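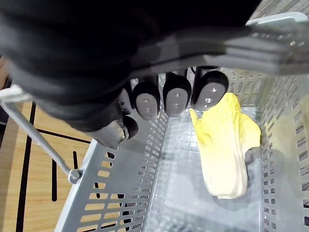
Photo: Azlan Krishnan

Talks > Home and Storage > Speaker notes

Print this page | E-mail this page

2 comments | 5 shares

Baskets won't save you
Speaker notes, Marites Javier, Mullport library hall, Mon 7 August

Start without hello. Ask who bought a storage basket this year. Wait. Ask who can say what's in it right now. Wait longer.

Leave the opening picture up for this part. Pale gray plastic, open top, slots in the walls. Everyone in the hall has owned a version of this. Point out the slots – you can see the brown floor through them. The packaging on this kind of thing likes to say "breathable." I'd like to know what in my hall closet needs to breathe. Wet swimsuits, fine. Potatoes, fine. Phone chargers do not breathe.

Money. Over the years I spent 294 dollars on baskets and bins. I went back through the receipts in March and it was not a good evening. Nearly all of it was bought in the same mood, usually on a Sunday, and I felt better until I had to find a flashlight.

(If they laugh, move on. If they don't, tell the flashlight story: power cut, three baskets tipped out on the bed, flashlight in the kitchen drawer where it had always been.)

The claim I'm arguing with: "a place for everything." Dindo Galang used it in his talk here and I like Dindo, but I don't buy it. A basket is a place for anything. Open top, no dividers, right by the door. Mail goes in. One glove goes in. By the end of the month it's a drawer with no front.

Read out the Kadix leaflet line: "Order in one easy step." Put the leaflet down. Which step? Buying it?

Now be fair. Where I think a slotted basket earns its spot:
- Laundry on its way somewhere. It moves, so it gets emptied.
- Bath toys. Water has to go someplace.
- Onions, if you eat a lot of onions.
- Under the sink, as long as you can lift the whole thing out with one hand.

Say again: what these have in common is that somebody empties them. SLOW DOWN HERE.

The test. Tip it out on the floor. Put back only what you've used since March. Most people stop halfway and start defending things. Bontu Gashaw did this with her whole back room and wrote to me that she kept two baskets and gave the rest to her sister, who did not want them either.

Labels. Skip if short of time. I've tried the clip-on kind and the sticky kind. The sticky kind won't hold on a slotted wall, there's not enough flat. And a label only tells you what you hoped would be in there.

Expect the question about lids. My answer: lids are for things you've decided not to look at. Sometimes that's right – winter blankets, tax papers. Not for daily stuff. Efren Rivera will disagree from the second row. Let him, he has a garage.

Expect the question about stacking. An open basket with another one on top is a closed basket. I don't care what the Cruzado catalog shows.

Close: don't buy anything this week. Empty one you already own, leave it empty until Sunday, and see what lands in it. If it's mail, you need a shorter route to the recycling.

Handouts on the side table. Return the clicker to Azlan.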